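Entretien du linge en hébergement -- notes de cours
Séance 10, Agnes Björklund

Rappel de la séance précédente : on défait le lit avant de toucher au sol, jamais après.

Vêtements laissés sur le lit
Les ramasser un par un. Vérifier les poches. Secouer au-dessus du drap, puis retourner la pièce à l'endroit. Le foncé va dans un sac à part -- un seul article noir suffit à griser une machine de blanc.

Drap de dessous
Tirer d'abord les angles côté tête, ensuite côté pied. Un drap qui fait des plis au milieu est presque toujours mal pris dans un coin. 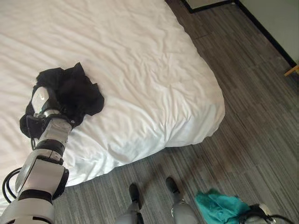
p. 31

Vêtement noir froissé sur drap blanc : on l'enlève avant de lisser. Le tissu sombre cache ses plis, le drap montre tous les siens.

À préparer pour la prochaine fois : fiche de tri, exercice 13 (pliage des hauts et des shorts).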